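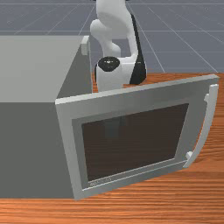
Microwave trips the breaker, but only when the fridge is running

Posted in Kitchen & Appliances, August

We moved into a rental in Grunside last month and the kitchen has one counter circuit as far as I can tell. The microwave is a countertop model, 700 watts on the label, so not a big one. If I run it by itself it's fine for as long as I want. If the fridge kicks on while it's going, the breaker trips after a minute or two. Sometimes it holds and sometimes it doesn't. The toaster on the same outlet does the same thing.

The breaker says 15. The landlord says to buy a smaller microwave, but I don't think they come much smaller. I added it up and 700 plus whatever the fridge draws shouldn't get near the limit. Is it the breaker going bad, or am I doing the math wrong? I'd like to know before I call anyone, because the last electrician's visit at our old place cost $280 and he was there for ten minutes.

tallgrass_renter

The 700 is cooking power, meaning what goes into the food. What it pulls from the wall is higher. Look at the plate on the back or inside the door for "input" or an amp figure. A 700 watt microwave usually takes 1,000 to 1,200 watts, so call it 9 or 10 amps. A toaster is in the same range or a little under.

A fridge runs on maybe 1 to 2 amps once it's going but takes a lot more for a moment when the compressor starts. That start is short and a healthy breaker normally rides through it. So microwave plus fridge by itself should be OK on 15 amps, and if it trips after a minute or two, something else is probably on the circuit. Turn that breaker off and walk around with a lamp. Check the outlets in the next room, the hallway, the outside outlet and the garage. In my house in Candon the kitchen counter shared a breaker with a bedroom where we had a window AC, and it took me a whole summer to find it.

If you find nothing else on it, then yes, the breaker could be weak. They do wear out, especially if they have tripped a lot. Feel the outlet cover after the microwave has been running. If it's warm, or you smell anything, stop using that outlet and tell the landlord in writing. A loose connection is a bigger deal than a tired breaker.

Don't let anyone put in a 20 to fix it unless they have checked the wire. If the wire is 14 gauge it has to stay at 15.

ohmsweetohm

same problem here, we just unplug the fridge when we make popcorn lol. no idea if thats bad for it

breadbox3382

Lamp test done. The dining room outlets are on it, and so is the dehumidifier the last tenants left behind in the closet, which I forgot was even plugged in. I moved it to the bathroom circuit and ran the microwave through two fridge cycles with no trip. Outlet cover is cool. I'll still mention it to the landlord.

tallgrass_renter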